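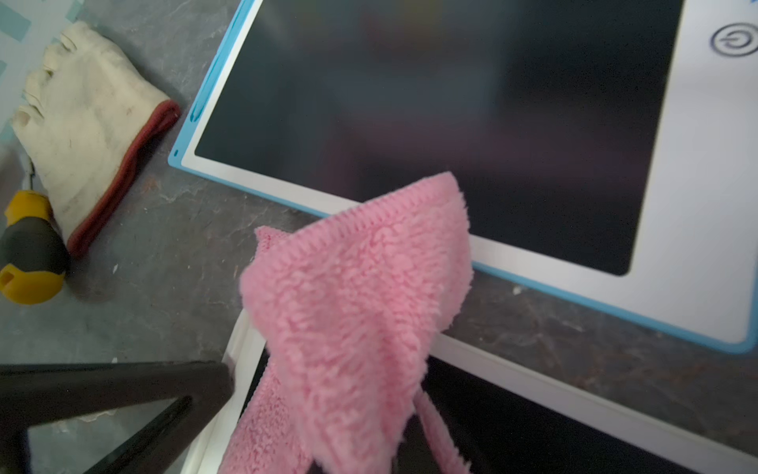 Relu Avram says handwriting will be back in every grade within a few years, and that the schools that dropped it will pretend they never did. He told me this before I had my notebook open, and he looked at the notebook when it came out as if I had settled the matter for him.

I told him I write badly and always have.

"Everyone says that," he said. "Nobody says they read badly."

Avram runs the Grolummont course, a set of handwriting classes he started in a rented room in Fustbridge and now teaches in two schools in Tiddale as well. He charges adults $108 for a term. The schools pay less, though he wouldn't tell me how much less. He is 44, talks fast, and has an answer ready for most things, which put me on my guard from the start.

The sales pitch is that writing by hand helps you remember. Students who take notes with a pen, he says, have to choose what to put down, and the choosing does the work. I have heard this many times, usually from people with a class or a pen to sell. I asked him how he knew.

"I see it in the room," he said. "They come back the next week and they still have it."

Have what, exactly?

"The material. Whatever they wrote."

Did he test them on it? He did not. Did he have a group that typed, to compare? He laughed and said he taught handwriting, so no, there was no typing group. He mentioned research. I asked which, and he said there was plenty and he would send me some. What arrived was a link to his own sign-up page and two newspaper articles, one of which quoted him.

I don't think he was trying to fool me. I think he believes it and stopped checking a long time ago.

He was better on the plain mechanics. Most adults, he says, grip too hard and write from the fingers, and then blame their letters. He had me write the same line over and over, first my way and then with the arm moving. The second way was looser. It was also harder to read. He said that would pass in a few weeks, and I asked what share of his adult students stay long enough to find out.

"Out of 20, maybe half finish," he said. "The others have jobs."

The schools interest me more, because the children don't get to quit. In Tiddale they lose one reading period a week to the course. Avram thinks that is a fair trade. "You learn the letter when your hand makes the letter," he said. I asked whether anyone at the schools had looked at reading scores before and after. He said that was a question for the schools. I did put it to one of them, and was told the program was popular with parents.

I'm sure it is. I went through a box of my grandmother's letters last winter and felt what everyone feels. A nice hand makes people trust whatever it says, and I suspect that is a good part of what the parents are paying for.

I asked him about screens you write on, expecting a speech. He shrugged. A stylus is fine for practice, he said, but it slides, and the child presses less and less until the line wanders. He prefers pencil. His own textbook, the Virk reader, runs to 80 pages and has to be filled in by hand. He sells that too.

"You think I'm in it for the workbooks," he said.

I said I thought he ought to want the numbers more than I did.

He considered that for a while. Then he said numbers would come, that people had managed to write for a very long time without them, and that I was still holding the pen too tight — which I was.

The next adult term in Fustbridge starts in October.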